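Larkska hand controller: eight weeks in

I put off buying the Larkska for ages, mainly because my old space mouse still worked (after a fashion) and Jonas Wallner kept telling me I'd only use a proper controller for a fortnight. Well, Jonas, it's been eight weeks and I've recorded 2,000 demonstrations with it, so there!

Setting up took me 30 minutes, most of it spent hunting for the right menu in Nasivside, our simulator. After that it was lovely. The grip sits low in the palm, the trigger opens and closes the fingers smoothly, and a small turn of my wrist gives a small turn of theirs. With the mouse I was forever overshooting and having to throw the take away.

My usual practice job is cup stacking, one turquoise cup into another, watched from the wrist view. It sounds like nothing, but you have to come down square over the rim with the fingers wide, and any wobble in your hand goes straight into what the robot learns. I do the nearer reach first and leave the far corner until I've warmed up.

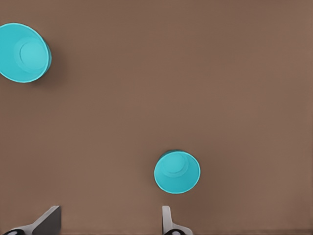
Grumbles

The cable is too short, the trigger spring is stiff for small hands (Siu-ming Poon gave up after one morning), and the manual is dreadful. I'd still buy it again, though I'd get the wrist rest at the same time.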